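Section 5: Comparing fingertips on the processor task

Now for the fun part! The processor task shows up differences between fingertips faster than anything else in this guide, and we love running it. You will need the parts tray, an opened desktop case and both sets of Stilier tips (the flat pair and the grooved pair).

1. Fit the flat tips and tighten both finger bolts by hand, then a quarter turn with the key.

2. Set the tray to the left of the case and load the processor into its pocket, metal side up.

3. Open the Prurkden controller page and choose program 505.

4. Lower the closing force to 16 and the travel speed to 30.

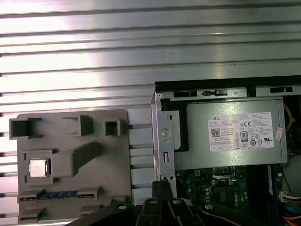
5. Jog the arm to the start point and save it. Use the same start point for both sets of tips, or the results won't compare.

6. Press Run and keep a hand near the stop button for the first pass — the flat tips close a little sooner than you might expect.

CAUTION: Unplug the case from the mains before you start. Never let the tips touch the contacts inside the socket.

7. Check that the load plate is fully raised before the arm moves over the socket.

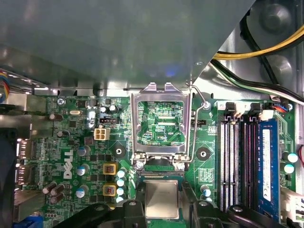

Fig. 5-2. Processor held between the fingers, socket open.

8. Pause the program and look at the grip from the side. If the processor tilts, go back to step 4 and lower the force by one.

9. Note the result, swap to the grooved tips and repeat from step 3.

NOTE: Myrto Mavromatis on our test bench prefers the grooved tips for this job, while Tianyou Zhong swears by the flat ones. Try both and see! If the controller shows code 1311, the finger width has not been saved; see Section 6.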